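Renting at Phelan Court: Questions We Get a Lot

Where is Phelan Court?
In the Mesora district, 2 blocks from the Womia streetcar stop. The listing sites put us in Rirkedero. Rirkedero is across the bridge and has better bagels.

How many apartments are there?
181, on floors of varying quietness. The quiet ones face the courtyard and rarely come up.

Can I bring my dog?
Yes. There's a one-time pet fee of $300, and the dog has to meet the manager. Cats are excused from the interview, having never shown up for one.

Is parking included?
No. We have 29 spaces and a waiting list that some tenants have grown quite attached to. Street permits come from the city.

Is the neighborhood noisy?
It has bars, a fire station and a school with a brass band. Bring a fan, or learn to like the tuba.
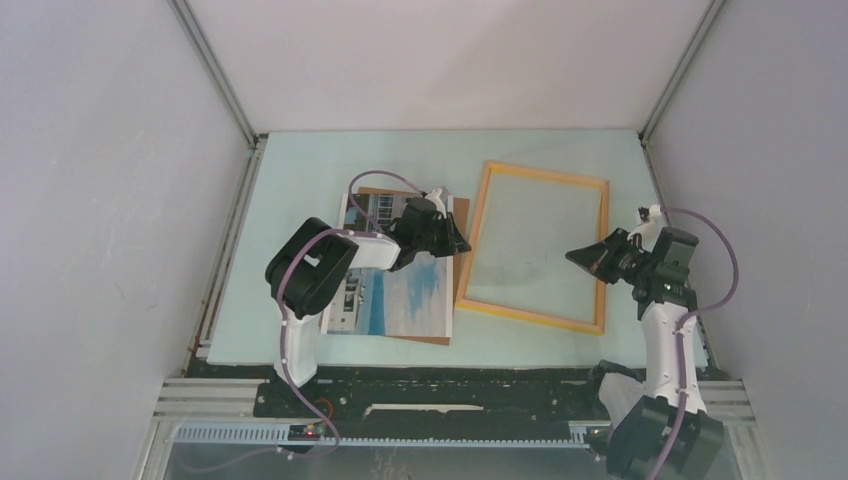 MOVING IN

Can I reserve the elevator?
Yes, through the front desk. Mornings go first, and the end of the month is a contact sport.

When does the heat come on?
In November. Sweaters are allowed year-round.

Last updated 7 May 2019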